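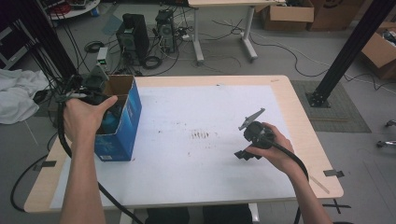 Drakdale's public library has a seed collection again, and this time it's a big one! When the doors opened at 9 on the first morning of September, people were already lined up past the bike rack, and by lunch the beans were nearly gone.

The new collection holds 1,195 packets, all of them free to anyone with a library card. You pick out up to 4 packets per visit, write your name in the logbook, and take them home. If your plants do well, you save some seed and bring it back next fall. If they don't, you come back anyway and try something else.

Gerrit Koster, who grew up on a dairy farm outside Brulgate and has run the Drakdale garden club for years, spent most of the summer getting everything sorted. The seeds came in from all over the county in jam jars, coffee tins, bread bags and one very full sock. Each kind had to be cleaned, checked, split up and labeled by hand.

"I thought we'd get a shoebox of marigolds," Koster said. "Then the Brulgate folks showed up with a truck."
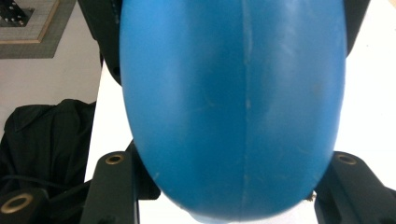
More than 700 of the packets are vegetables, with a heavy lean toward things that can take a short season. There's a flat yellow pole bean that several families on Stameck Road have grown since their grandparents' day, a small striped squash that keeps until March in a cool cellar, and a red lettuce that one donor swears will come through a hard frost without a mark on it. Tomatoes get a whole drawer to themselves. The flowers are mostly zinnias, poppies, calendula and sunflowers, plus a tall pink hollyhock that has been popping up behind the old Brulgate post office for as long as anybody can remember.

The drawers themselves are worth the trip. They used to be the library's card catalog, and they sat in the basement for 23 years before Bram Van Hecke pulled them out and got the stuck ones sliding again. He left the brass label holders just as they were, so the tomatoes now live in what was once Travel, and the peppers are in Medicine.

Van Hecke works at the Stameck hardware store and says he has never grown a vegetable in his life. He went home with peas.

Fall might sound like a funny time to start handing out seeds, but there's plenty that can go in the ground right now. Spinach and mâche will sprout before the cold sets in and pick up again in spring. Poppies and larkspur like to be scattered on bare soil and left out all winter. Garlic isn't in the drawers (it's grown from cloves and would go soft in there), but the garden club will have a basket of it at the front desk through the end of October, hardneck and softneck both.
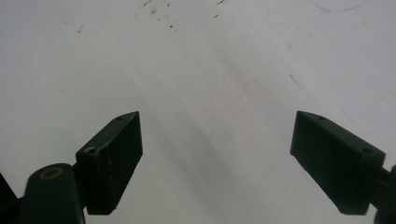

Saving seed is easier than most people think, and the club is keen to show how it's done. The first workshop is on beans and peas, which are about as simple as it gets: let the pods dry on the plant until they rattle, shell them, and store them somewhere cool. Tomatoes come next, and that one gets a little smelly, so it will be held outside under the maple. Squash is trickier because different kinds will cross if they're grown close together, and last year's mystery squash from the Liao garden, half pumpkin and half who knows, will be on hand as proof. It was delicious in soup, by the way.

Kids get a drawer too! It's the bottom left one, low enough for a three-year-old, and it's full of big seeds that are easy to hold: sunflowers, nasturtiums, runner beans, and birdhouse gourds. Children can check out packets on a parent's card. There's a growing chart to color in, and anyone who brings back a sunflower head next year gets to hang it in the front window for the birds.

The collection is open whenever the library is. Donations are welcome all through the fall as long as the seed is dry and you can say roughly what it is and what year it was picked. Store-bought packets are fine if they haven't been opened. The club would especially love more herbs, any kind of dry corn, and old local apples for a grafting day planned for March.

Empty jars are also needed, with lids, any size. Leave them in the crate by the side entrance.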